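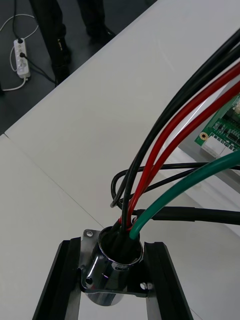
How to hand over a wiring job without losing the people who know wiring

At Musside we build control boxes, and every box gets a harness. In March we started teaching a two-armed robot to handle them. If your shop is about to try the same, learn from our bruises.

Step 1. Ask the bench who hates what. Our assemblers did not mind crimping. They minded holding a floppy bundle still for the 117th time that shift. Start there.

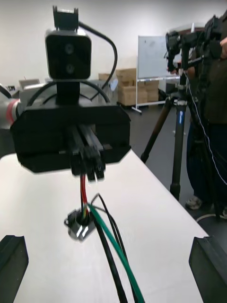 Areti Fragkou
Assembly lead, Musside

Step 2. Pick one harness and stick with it. We picked the Hoda, which has a metal connector and wires that go wherever they please. Management wanted 3 harnesses. Management does not own a crimper.

Step 3. Put an assembler in charge of the layout. Engineers will place parts where the arms can reach — assemblers will place them where the job makes sense. Let them argue before you tape anything down.

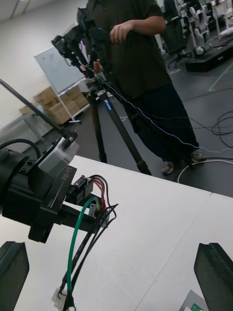 Step 4. Write down the new job before the old one shrinks. Ours is called "cell tender," a title only a spreadsheet could love, but it pays a grade higher and includes the authority to hit stop without filling out a form.

Step 5. Keep a manual bench running. Set your trial at 500 tries and leave regular orders out of it. Customers are funny about deadlines.

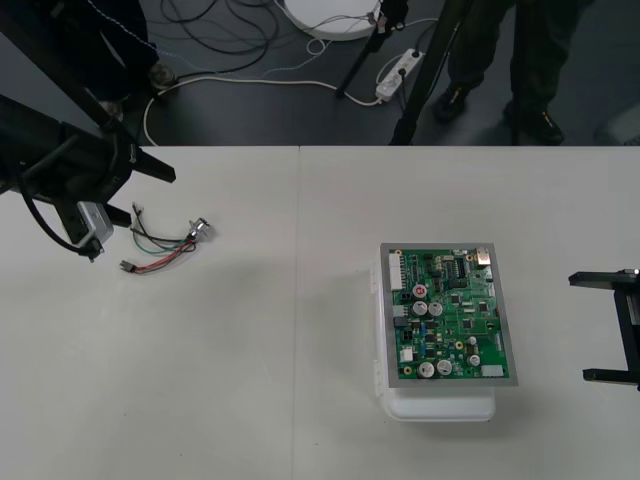
Harness on the left, board on its container to the right.

Step 6. Review the log with the whole shift. Bring doughnuts, and leave the word "synergy" at home.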